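Open day at the Kireton sorting rooms

November 24, 2023

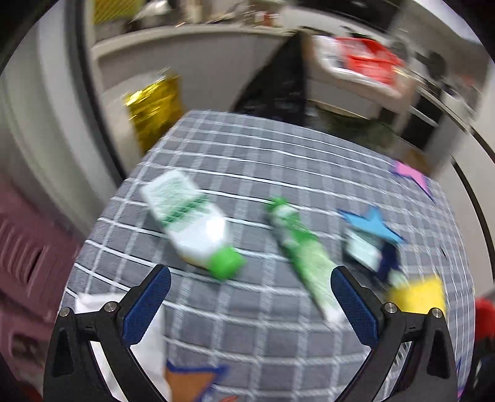 One of the sorting tables, with the bottle, the tube and the two stars.

So I finally made it to the Kireton open day, and I had such a good time! I'd pictured one big hall with conveyor belts, but Kireton is a row of small rooms off a long hallway, and in each one there's a table covered with the kind of stuff you'd find under anybody's bathroom sink. Visitors get to wander in and have a go at sorting it (bath things, cleaning things, toys, "no idea").

My favorite was the room with the gray checked tablecloth. I went straight for the white bottle with the green cap, which was lying on its side next to a skinny green and white tube. Easy, same pile. Then I got stuck on the stars, a light blue one and a pink one. Bath toys? Sponges? I put them with the toys and my sister moved them right back out again. The yellow spongy thing we did agree on.

I was also pretty taken with the pink plastic drawers on the left, the ridged kind. I've wanted a set for my craft closet forever. The white cabinet behind the table was stuffed with odds and ends and made me feel a lot better about my own shelves, let me tell you.

Getting there was simple enough. We took the 162 bus to Dirnivine and walked up past the Torres bakery (get the almond roll, they run out early). Entry is free and they say they can fit 90 people in the morning. It gets warm in those little rooms, so leave your coat at the front desk.

The next open day is in December and I've already put our names down. My sister wants a rematch over the stars.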